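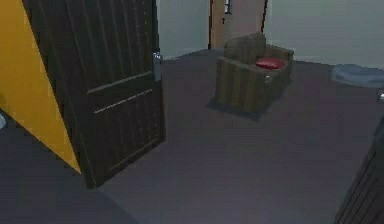

Doors have eaten my whole September. I've been rewriting the planner in Ojala so it stops treating a half-open door as a wall, and wow, did I underestimate that one! The old version took a single look, marked the gap as blocked and went off to sulk in a corner.

Now the door angle is its own variable and the map gets patched whenever it changes. I ran 600 episodes in the simulator overnight and 24 ended with the base wedged against an armchair, mostly my fault (I'd left the inflation radius at 40 cm, silly me). Chantelle spotted that in the config before I'd finished my tea.

Still to do: handles. The detector is fine with silver on dark brown but gets wobbly on the beige door, so I'm off to fiddle with the lighting settings and rerun seed 3764, which is the one that hates me.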